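Bench gripper budget: spares vs. second unit
Forum: Small Automation / Purchasing and Planning

ngüler_c
Planning the September order. We run a printed two-finger gripper on a bench cell for handling small parts. Budget line is 666 for end effectors, cables and spares, shipping included. Drerkix quotes the complete gripper. Amov sells fingers and servos separately. Lead time on the complete unit is nine weeks. Current state of the bench:

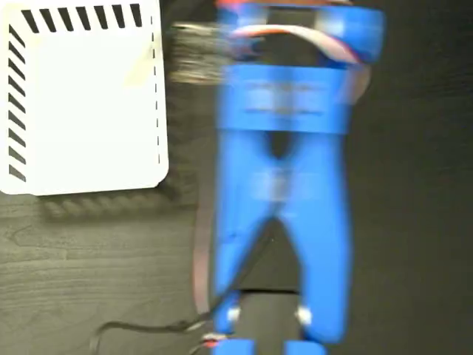 Should the spare servo come out of the same budget line as the gripper?
Put it on the consumables line if your accounting allows it, and keep the gripper line for items with a serial number.

Tooling fixtures are already paid for. What I need is a sanity check on the split.

olemieux
Buy two sets of fingers and one servo. Printed fingers wear at the mounting holes first. A complete second gripper ties up most of the line and then sits in a drawer.

tatli_n
Disagree. Swapping fingers on a printed palm means redoing the offsets each time. With a second complete unit you swap at the wrist and keep running. Cost the downtime before you cost the plastic.

olemieux
Offsets take me ten minutes with a printed jig. That is not a downtime case at his volume.

ngüler_c
Volume is low, mostly small motors and boards. The grip pads are a separate question. Soylu has soft ones in sheet form, and Aslı Ertürk on our side wants them cut in-house.
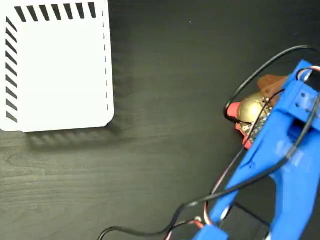 Cutting in-house saves about half on pads, but someone has to own the template. I have no hours for that in the plan, so it either goes to Aslı or we pay for precut.

akocabas
Precut. Also add a line for cable management. Every plan I review leaves out clips and strain relief, then they get bought at retail in a hurry. Grekia does a mixed bag that covers a bench cell.

tatli_n
Agree on the cable line. Still think the second unit is right.

ngüler_c
Going with fingers, one servo, precut pads and the clip bag. Second unit moves to the next cycle. Will post the landed cost once the Amov invoice is in.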